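October, 6:40 a.m.

Finished the second pass on the Hovland study Bible layout. The concordance file stands at 2,932 entries after I merged the duplicates. Three entries under "mercy" still point to verse numbers from the old versification, so Psalms is off by one wherever the superscription was counted as verse 1. I fixed those by hand and left a note in the log.

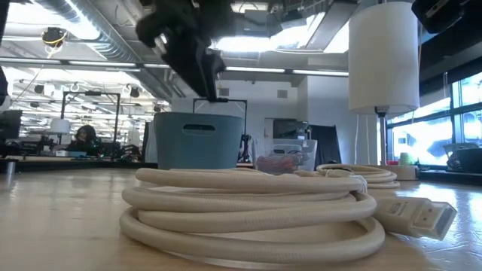
**Trekasia Press | Bible & Reference Typesetting**

The paper question is still open. Fimitz sent a dummy on the thinner stock. Show-through is acceptable in single-column prose but poor in the cross-reference column, where the type is small and the lines don't back up. Moving the references to the foot of the page would fix that and add 9 pages to the Old Testament. Asuka Onishi prefers the foot. I prefer to hold the column and align the baselines, but I have not tested it past Leviticus.

The words of Christ in red remain a registration problem. On the dummy the red sits low in Matthew and correct in John. Different signatures, so probably the press and not my file. Wrote to Fimitz to ask which plates were used. 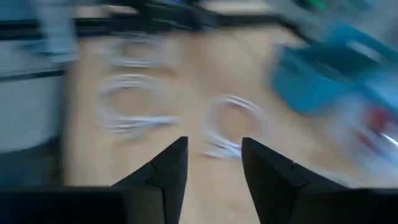 Ran the baseline test on Numbers after lunch. The census lists align well. The poetry in chapter 23 does not, because the stanza breaks use a half line. Changing the break to a full line costs one page in Numbers and an unknown amount in Psalms and Job. Will run Job first.

Ivow confirmed the ribbon in dark green only. First binding is 500 copies. Presentation page still needs a line for the date of baptism, left out of the last proof.

To do: Job, map index, spelling of Beth-shean against the map plate.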